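Sorting and Oiling a Wooden Worktop: Sanding, Finishing and Upkeep

This guide covers the refinishing of a solid or veneered wooden worktop or table with a penetrating oil. It applies to bare wood and to wood previously oiled. It does not apply to lacquered tops, which must be stripped first; see the Cotico stripping guide.

1. Check the old finish

Put a few drops of water on the top and leave them for five minutes. If the wood darkens, the surface is open and oil will go in. If the drops stay as beads, there is still a film of finish or wax. Wax comes off with white spirit and a plain cotton cloth. Lacquer does not.

Look at the end grain as well. A veneered top shows a thin face layer there, and that layer sets the limit on how much can be sanded away. If the face layer cannot be made out, treat the top as veneered.

2. Clear and clean

Take everything off the top and wipe it with a damp cloth and a little washing-up liquid. Wipe again with clean water and dry it off. Leave it overnight before sanding. Damp wood clogs the paper and raises a fuzz which is hard to remove.

Fill dents only if they catch a fingernail. Shallow dents in solid wood can often be raised with a damp cloth and a warm iron. Keep the iron moving, and do not try this on veneer -- the heat may loosen the glue.

3. Sand

Start with 120 grit on solid wood, or 180 on veneer. Work along the grain in long, overlapping strokes with even pressure. Finish at 240. Going finer is a mistake with oil: the surface becomes too closed and the first coat sits on top.

Edges and corners wear through faster than the middle. Do these by hand, with the paper wrapped round a cork block. Vacuum the top between grits, as coarse dust left behind will scratch the surface under the finer paper. 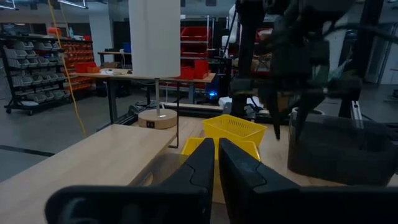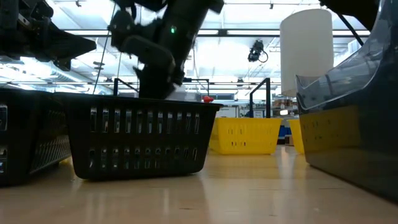
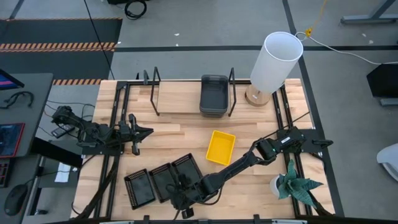
4. Apply the first coat

Stir the oil; do not shake it. Pour a small amount on to the wood and spread it with a lint-free cloth or a short-haired brush. The whole surface should look wet but not flooded. Dull patches after ten minutes mean that the wood has taken the oil in, and these can be topped up.

After 20 minutes, wipe off all the oil that remains on the surface. Use a dry cloth and change it often. Oil left standing turns sticky and dries to a patchy shine, and the only cure is to sand it back.

Pale woods turn slightly yellow under most oils. Where this matters, use an oil with a small amount of white pigment and test it on the underside first.

5. Later coats

Allow 24 hours between coats at normal room temperature, longer if the room is cold. Rub down lightly with a fine pad, remove the dust and repeat step 4. Two coats are enough for a desk. A bench or kitchen top needs three.

Oily cloths can catch fire without any flame -- the drying oil gives off heat. Lay them flat outdoors to dry, or soak them in water and keep them in a closed metal tin until they are thrown away.

6. Curing and care

The top can take light use after two days. Keep water and heavy objects off it for a week. Put felt or cork under anything that is dragged about.

Clean with a damp cloth only. Re-oil when water no longer beads, with one thin coat put on as in step 4. Local scratches can be sanded at 240 and oiled on their own; the edge of the repair should blend in after a few weeks.

Cotico Workshop Guides, Dornthorpe | Contact | Copyright 2021 | Back to top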